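Sorting and Storing Mugs and Bowls on an Open Wooden Table

By Mesfin Degefa
28 October 2023
Reading time: 7 min

The procedure covers a shared table where cups, mugs and bowls are kept out for daily use. It was written for the tea point at Stomwood and later used without changes at Flolham. It assumes a wooden top, a riser or low shelf that can stand on it, and no wall cupboard.

What you need

– One riser, long and narrow, with a flat top. Ours is 13 inches deep.
– A soft cloth and a dry towel.
– Mild dish soap.
– Felt pads, if the riser has bare feet.
– A tape measure.

Step 1. Clear and wipe the top

Take everything off the table. Wipe along the grain with a damp cloth, then dry with the towel. Standing water under a cup foot leaves a ring, and rings in pale wood have to be sanded out. If the top is oiled, leave it overnight after oiling before anything goes back on it.

Check for rocking. A table that rocks should be leveled before any stacking is done.

Step 2. Separate by shape

Make two groups: vessels with straight or nearly straight sides, and bowls. Do this before thinking about color or size. Bowls take more width at the rim than at the foot and need clear space on all sides, so they are placed first, toward the back. Cups go to one side.

Color is useful at this stage only as a label. A yellow cup and a light blue cup can be told apart from across a room, and two bowls in the same purple read as a pair and can be put away as one.

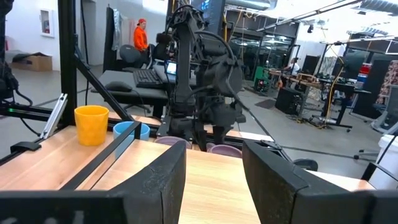 Step 3. Check each piece

Run a fingertip around the rim and then the foot. A chip in the rim means the piece is withdrawn. A rough foot can be smoothed with fine wet sandpaper, used lightly.

Textured outsides need more attention than plain ones. Faceted and ridged surfaces hold tea residue in the low lines, and a cloth passes over it. Use a soft brush and warm water with a little soap. Rinse, then dry upside down on the towel.

Turn each mug over and read the base for care marks. If there is no mark, wash by hand.

Step 4. Set the riser

Place the riser in the middle of the table. Leave at least 7 inches of open top in front of it, enough for a mug, its handle and a hand. A riser pushed hard against the back edge wastes the space behind it and makes the far end difficult to reach.

The top of the riser is for pieces used less often. The open area in front is for pieces in daily use.

Step 5. Stack only what matches

Stack two high and no more. Both mugs should have the same rim and foot diameter, and the upper foot should sit inside or squarely on the lower rim. Ridged mugs of one pattern generally stack well. Shades can differ: a lavender mug on a lilac one is a sound stack if the bodies match.

Line up the handles within a stack. Crossed handles shift the weight and catch on sleeves.

A mug with a printed or painted pattern is best left single, next to the stack, so that its decoration is not rubbed.

Step 6. Lay out the front row

Put the daily mugs on the open top with a hand's width between them. Handles on the left half point left, handles on the right half point right. Anyone can then lift a mug from the nearer side without reaching across another one. Light colors and dark colors can be mixed freely, but a dark interior hides residue and should be rinsed before use.

A potted plant may stand at a back corner. A cactus suits the position, as it needs little water and the wood stays dry. Keep spines clear of the reaching path. 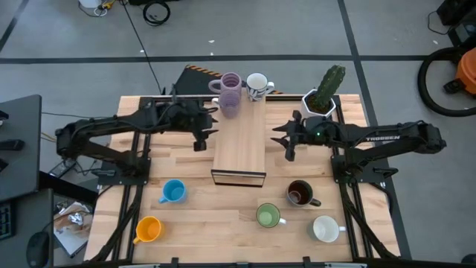 Sumeya Kumsa: We tried the handle rule at Grerkley and it works for the front row, but I would keep the riser handles all to one side as well. With a single patterned mug facing the other way, people go for the wrong one. Also, two high is right for mugs. For bowls I go to four if they nest properly.

Four is acceptable for nesting bowls of one size. The two-high limit above applies to mugs only. On the riser, either arrangement will do, provided the handles within one stack agree.

Step 7. Maintenance

Wipe the top daily. Once a week, lift the riser and wipe underneath. Re-oil the wood each February, or sooner if water no longer beads on it. Replace felt pads when they have gone flat – worn pads let the riser slide when a stack is lifted off.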